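Speaker notes – "The table you already have"
Talk for the reading room evening. Please speak slowly, the hall has an echo.

Opening

Good evening, and thank you for coming. My subject tonight is small. I want to talk about tables, and about what we leave on them. I have worked with shared rooms for many years, and most of the complaints I receive are about tables. They are too full, too dark, or the wrong height for somebody. Very seldom does a person write to me about the walls.

(Wait for people to sit. Then first slide.)

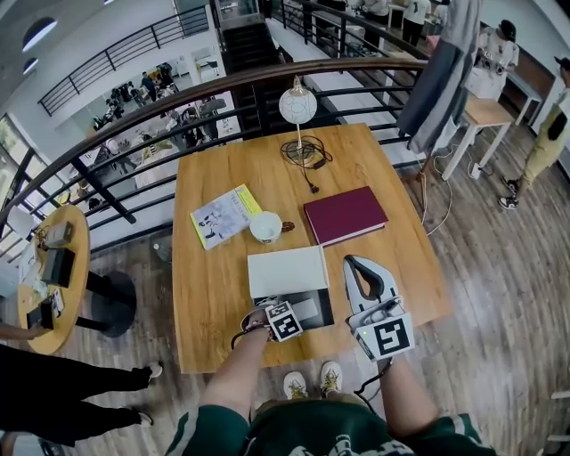

Lernevside, August 14, 2025

A square table with a light top, and on it the things of an ordinary afternoon. A laptop, a magazine, a white cup, a maroon book, a lamp with a round white shade. I like this table very much, and I would like to use it for the first part of the talk.

(Leave the slide on. Do not read from it.)

First point: the lamp

The lamp stands at the far side. I think this is a good place for it, as the near side stays free for the arms. A globe shade gives a soft light in all directions. For reading I would prefer something that sends the light down, but for a table where people also talk, the globe is kinder to the faces.

The cord is another matter. It is coiled round the base and then it wanders over the top until the plug, close to the magazine. I see this in every room I visit. We buy a beautiful lamp, and then we have no plan for the cord. My advice is to decide on the socket first and the lamp second. At the Covier house we did it in the wrong order, and we had to move 4 tables in one evening, with the guests already at the door.

(People usually laugh at Covier. If they do not, go on.)

Second point: the cup and the book

The cup and the closed book are neighbours. Every librarian has now a small pain in the chest. In our old rules in Lernevside, drinks were forbidden on all reading tables. In March we changed this, and we now allow a cup if it has a place of its own. We tried cork mats from Plotodik, the plain ones. They are not expensive and they do not slide. I would only say, choose a dark colour, as tea is not forgiving.

For the count of our books: we had 939 on the open shelves when we changed the rule, and over 1327 today. I am asked often if many are damaged. I can say that the damage we repair is mostly from bags.

Third point: the side table

To the left there is a round side table, dark in the foot, with small devices and thin cables on it. I am a great friend of the side table. Whatever needs a cable can go there, and the main table can stay for hands and paper. It does not make the cables more tidy, this I admit. A shallow box with a hole in the back would help, and the Opoku workshop makes one for 6 tables at a time, if you order together with another house.

(Ask the room: who has a side table at home? Let them answer. Two minutes, not more.)

Fourth point: what is over the table

We look down at tables and we forget to look up. Before you choose any lamp, stand by the table and look at the ceiling for a full minute. The light which is already there will decide how your lamp looks, and whether the page shines back at you.

Next slide.
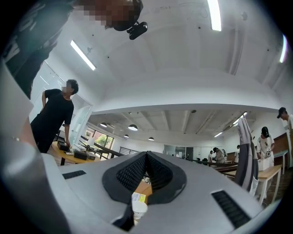
Fifth point: two kinds of light in one room

There are long fluorescent tubes on a bright white ceiling with rounded edges, and deeper in the room the ceiling comes lower, with beams, and dome-shaped lamps hang in a row. I find the lower part more friendly. A window with green leaves outside is a help to any room, and I would put the readers on that side when it is possible.

With tubes, the small lamp on the table is there mainly for the mood. I do not say this to make it less. People sit longer where there is a lamp near them, at least in our house.

Closing

Please go home and look at one table. Take everything off, clean it, and put back only what you used this week. Keep the rest on a chair for some days and see if you miss it.

(Thank the hosts. Questions, ten minutes. The list of mats and boxes is on paper by the door.)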